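4. Mise en place de l'égouttoir à gobelets Clindholm

4.1 Domaine d'application

La présente section concerne l'égouttoir de table Clindholm en fil métallique gainé blanc, livré seul ou avec la série de gobelets en plastique Zosinham. Elle ne s'applique pas au modèle mural Etberg, traité en section 6. Édition révisée le 16 octobre 2019 ; elle remplace la notice de septembre.

4.2 Préparation du plan de travail

1. Dégager le plan de travail et l'essuyer avec un chiffon sec. Laisser un espace libre d'au moins 100 mm sur le côté de chargement.

2. Dérouler une feuille de papier kraft non blanchi et la couper aux dimensions de la zone de travail. Le papier doit dépasser la base de l'égouttoir sur tous les côtés.

3. Aplanir la feuille à la main, du centre vers les bords. Un pli central résiduel est admis tant que la base repose sans jeu.

4. Vérifier que la feuille ne recouvre ni prise encastrée, ni évacuation, ni grille de ventilation.

Remarque : sur un plateau composé de plusieurs panneaux, ne pas placer la base à cheval sur un joint. Une différence de niveau, même faible, fait basculer l'ensemble lorsque les tiges sont chargées d'un seul côté.

4.3 Contrôle de l'égouttoir avant chargement

1. Poser l'égouttoir sur le papier, rail de base en appui sur toute sa longueur.

2. Contrôler la présence des embouts translucides à l'extrémité des tiges inclinées qui en sont munies. Un embout manquant laisse à nu la coupe du fil, qui raye l'intérieur des gobelets.

3. Contrôler la tenue du tourillon en bois clair. Il ne doit ni tourner ni coulisser sous la pression des doigts. En cas de jeu, resserrer les deux attaches d'un quart de tour.

4. Exercer une légère pression verticale sur le cadre. L'égouttoir ne doit pas se déplacer sur le papier.

ATTENTION : ne pas redresser une tige faussée à l'aide d'une pince. Le gainage se fend et le fil s'oxyde à cet endroit. Commander la tige de rechange, référence 238.

4.4 Chargement des gobelets

1. Saisir le gobelet par le fond ou par le corps, jamais par le bord.

2. L'amener couché au-dessus de l'égouttoir, à distance suffisante pour ne pas accrocher les embouts voisins.

3. Présenter l'ouverture face à l'extrémité de la tige, puis incliner le gobelet pour suivre l'angle de celle-ci.

4. Engager la tige jusqu'à ce que le fond du gobelet touche l'embout. Ne pas forcer.

5. Relâcher le gobelet et vérifier qu'il reste en place sans appui sur son voisin.
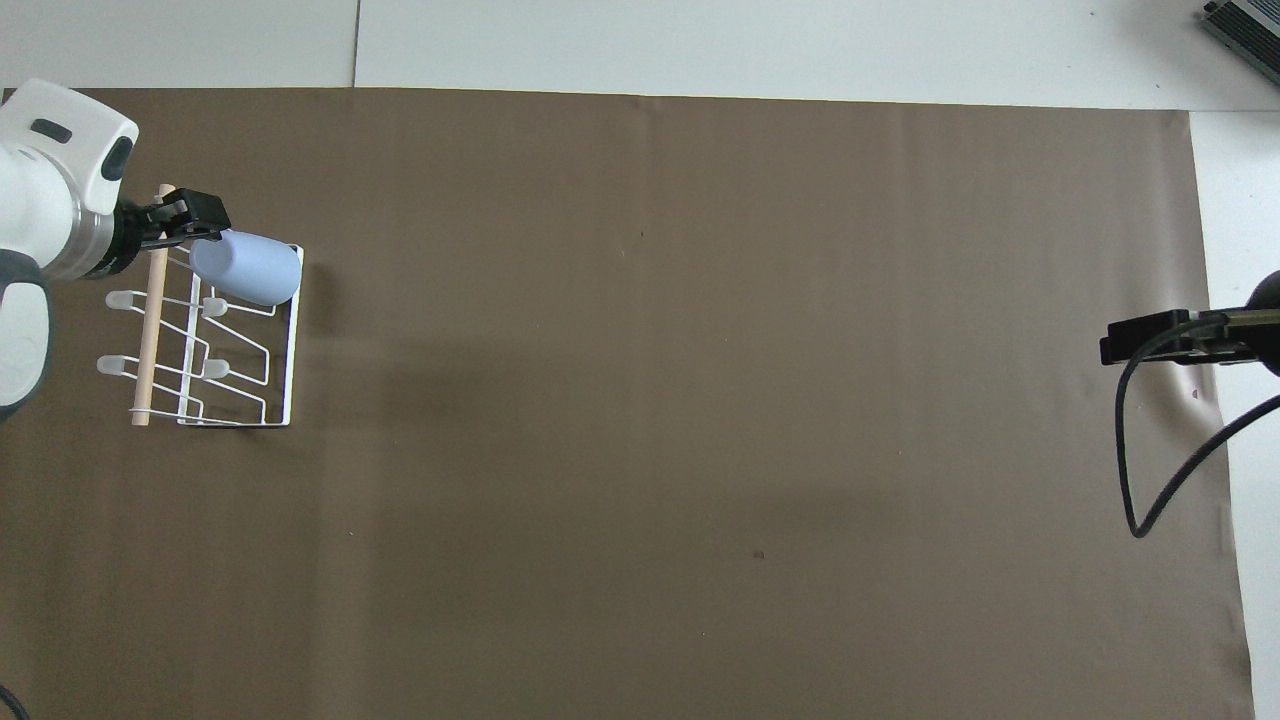
Sur l'ordre de chargement, Milagros Barredo recommande de commencer par les tiges les plus éloignées de l'opérateur : on évite ainsi de passer la main au-dessus de gobelets déjà posés, et un gobelet léger tombe au moindre contact. Elle déconseille également d'occuper deux tiges voisines avec des gobelets de grand diamètre, dont les bords se touchent et retiennent l'eau.

Cette recommandation s'applique à l'ensemble de la série Zosinham. Pour les gobelets Cabrera, à paroi plus épaisse, alterner les côtés à chaque pose afin de répartir la charge.

4.5 Égouttage et remplacement du papier

1. Laisser égoutter pendant environ 10 minutes avant le premier contrôle.

2. Retirer les gobelets dans l'ordre inverse du chargement.

3. Soulever l'égouttoir par le cadre et le poser à part. Ne pas le porter par les tiges ni par le tourillon.

4. Remplacer le papier s'il est détrempé, déchiré ou gondolé sous la base. Un papier simplement froissé sur les bords peut être réutilisé après séchage à plat.

Remarque : le bois du tourillon n'est pas verni. L'essuyer après chaque utilisation et ne pas le laisser tremper. L'égouttoir ne passe pas au lave-vaisselle.

4.6 Anomalies courantes

Le gobelet glisse de la tige : embout usé ou manquant. Remplacer l'embout.

L'égouttoir pivote lors de la pose : papier mal aplani ou base sur un joint. Reprendre au point 4.2.

Traces blanches au fond des gobelets : dépôt calcaire. Rincer à l'eau vinaigrée, puis à l'eau claire.

Pièces de rechange et corrections de la notice : Emese Magyar, service documentation Clindholm.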